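Textiles 153, week 2 notes
N. Mahrous

Patchwork, cont. from last time

Block = basic unit. Patches joined into blocks, blocks joined into the top. Top is only layer 1. Batting in the middle, backing underneath, then quilting stitches hold the lot together. No batting and no stitching through = a patchwork cover, strictly speaking. Most people say quilt anyway, fine in conversation, not fine on the midterm.

Seam allowance: quarter inch. Small errors add up fast. The Jandetti sample (handout 1) has 51 patches and ended up nearly an inch short on one side. Measure after every row.

Color. Value matters more than hue, meaning how light or dark a patch is. Squint at it. If two patches melt together they are the same value, even if one is red and one is green. Strong brights side by side read busy up close and calmer from accross the room.

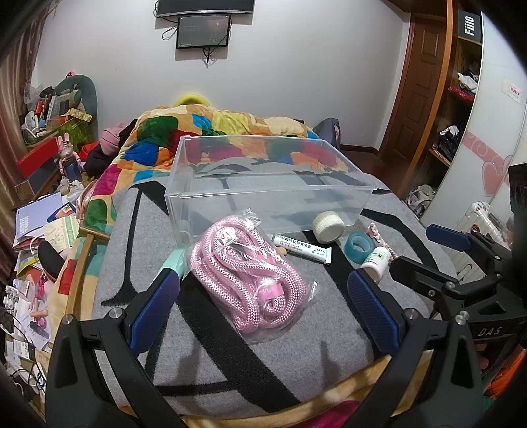

Many-color patchwork over a grey printed blanket.

Scale of print: big motifs get chopped up when you cut small. Large letters or flowers work better left whole, as backing or borders. Small prints read almost as solids.

Grain. Cut along it where you can. Bias edges stretch, so triangles need care, pin them and dont pull. Press seams, do not iron back and forth. Press toward the darker fabric.

Washing: prewash reds and dark blues. Wool batting, check the label.

Reading: Clanunell ch. 2, skip the part on looms. Wellano packet only if you are doing the hand-piecing option.

Bring for next time: scissors, ruler, two fabrics of differnt value. Drafts of the block plan due end of September, on paper please.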